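Lakuter Gripper Trial Guide
Section 6: Comparing Taped and Bare Fingers on a Kitchen Counter

6.1 Purpose of this section

This section sets out how to prepare the arm, the wrist camera and the parallel gripper for a comparison between bare fingers and fingers wrapped in tape. It applies to the Lakuter two-finger gripper when fitted to a Gikow arm and run from the Venanon controller. Users of the Montoya controller should follow the same steps but should refer to Section 9 for the names of the menu items.

The comparison is carried out on kitchen goods with smooth outer walls and lids with metal handles. Results obtained on other goods should be recorded on a separate sheet.

6.2 Before starting

Confirm that the following are to hand:

- the gripper, with both finger mounts tightened
- white tape, from a single roll
- the trial sheet for this section
- the pots and lids to be used

CAUTION: The hob must be switched off at the wall before the arm is powered. Do not rely on the hob's own controls.

CAUTION: Glass lids may break if gripped across the glass. Grip lids by the handle only.

6.3 Setting out the counter

1. Place the pots along the back of the counter, leaving the front half of the counter clear for the arm.

2. Check that the side handles of neighbouring pots do not touch.

3. Fit the lids. A lid may be left raised on its pot if the trial sheet calls for it. Record which pot this is.

4. Bring the gripper to the start position at the right-hand side of the counter and take one picture from the head camera. 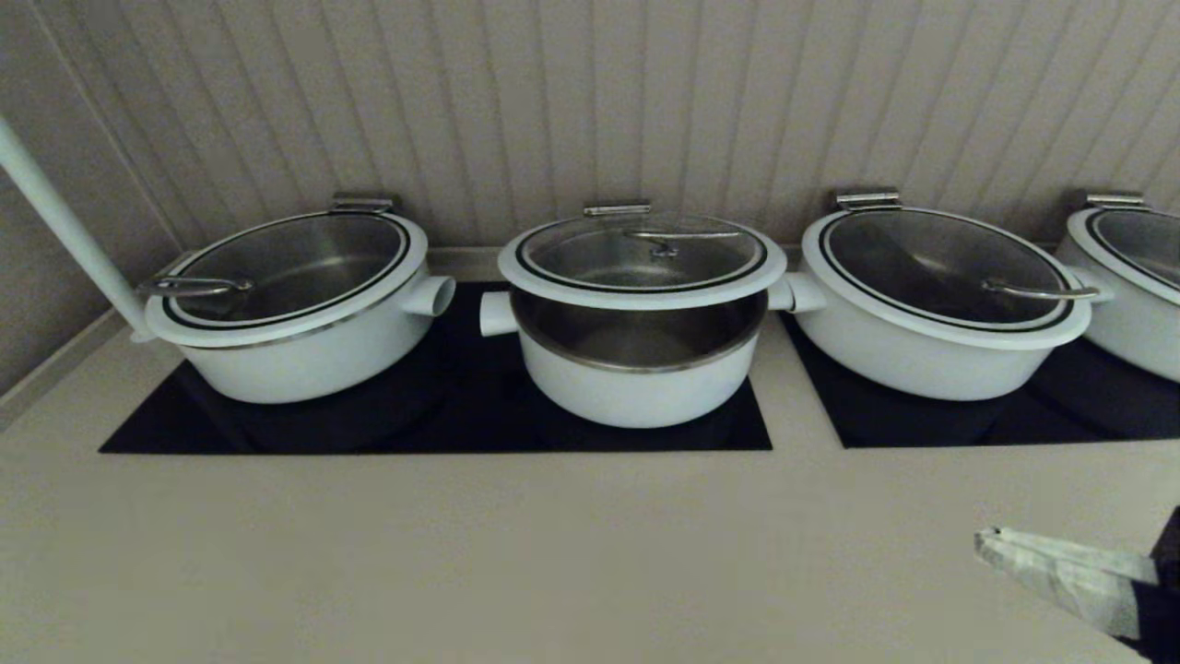 Figure 6-1. Pots with glass lids on the hob panels, seen from the head camera. Gripper at lower right.

5. Compare the head camera picture with the trial sheet. Three pots should be seen whole. The pot at the far right may be seen in part only.

Note: Glossy hob panels give faint reflections of the pots. If the controller marks a reflection as an object, lower the detection level by one setting and repeat step 4.

6.4 Wrapping the fingers

1. Complete the bare-finger trials first. Wrapping is done afterwards, with the arm powered down.

2. Wipe both fingers with a dry cloth.

3. Start each wrap above the finger mount and work towards the tip, overlapping each turn. The black mounts must be left uncovered.

4. Fold the tape over the tip and press it down. Some creasing at the tip is acceptable.

5. Power the arm and close the fingers slowly from the controller. Stop when only a narrow seam remains between them. If the tape on one finger catches on the other, open the fingers and press the tape flat again.

6. Move the gripper over a clear part of the counter and check the wrap in the wrist camera view. Look along the outer edge of each finger for gaps in the tape. Small dark spots along the edge, as on the left finger in this view, are to be noted on the trial sheet. The trial may go ahead.
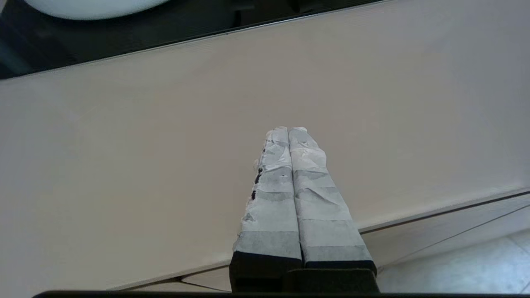
7. Enter the tape width and the number of turns on each finger. Where the two fingers differ, enter both.

8. Set the grip force to 18 on the controller scale. This setting is used for every trial in this section, bare or taped, and must not be changed between pots.

6.5 Checking the approach

The wrist camera should show both fingertips near the middle of the picture, with the counter beyond them. Where the hob panel is within view, its front edge gives a useful line for judging whether the wrist is level.

1. Point the fingers towards the back of the counter.

2. Adjust the wrist until the front edge of the panel lies level across the upper part of the picture.

3. Save this position as the approach position.

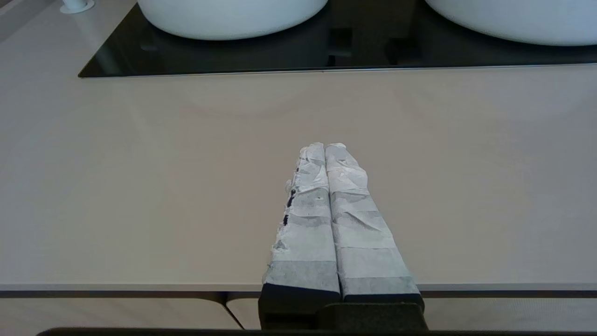 Page last changed: May, guide issue 104

The approach position should be saved again whenever the fingers have been re-wrapped. A thicker wrap alters the outline of the fingers in the wrist camera view and may cause the controller to report a held object when the gripper is empty.

Where this report appears, proceed as follows:

1. Open the fingers fully and close them again.

2. Select Empty Grip on the Venanon controller and wait for the tone.

3. If the report remains, remove the tape and wrap the fingers again as described in 6.4.

6.6 Approaching a pot at an angle

Some pots cannot be reached from directly in front. For these, turn the wrist before moving forward. The edges of the panels will then run diagonally across the wrist camera picture, and the levelling check in 6.5 does not apply.

1. Keep the fingers closed while turning.

2. Stop short of the pot and confirm that the fingertips are clear of it. A pot at the far side of the counter may look blurred at this stage. No change of focus is needed.

3. Check the position of the base. A pot resting partly on the panel and partly on the counter should be entered as "across edge" on the trial sheet.

4. Confirm that cables beside the counter are clear of the arm's path.

5. Open the fingers and continue at slow speed.

CAUTION: Keep hands away from the counter while the arm is turning.
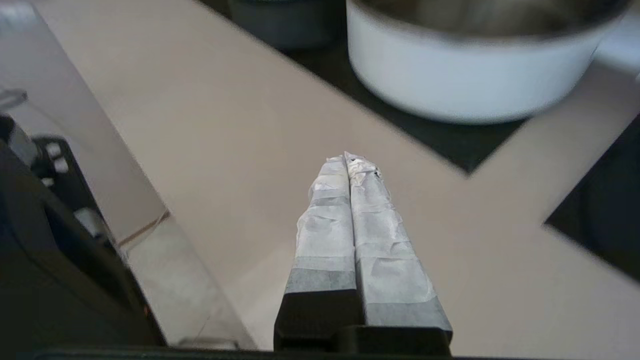
This page was last updated in May.

6.7 Recording and repeating

Each pot is to be attempted 50 times with bare fingers and 50 times with taped fingers. Enter a slip, a dropped lid and a missed handle as separate results. An attempt stopped by the user is not counted and should be repeated.

Inspect the tape after every tenth attempt. Loose folds at the tips should be pressed down, and any flap that crosses the seam between the fingers should be trimmed. If the tape is replaced part of the way through, mark the point on the trial sheet and state whether one finger or both were re-wrapped.

On completion, return the gripper to the start position, power down the arm and remove the tape. Completed sheets should be kept with the gripper's service record. For cleaning of the fingers after the tape has been removed, refer to Section 7.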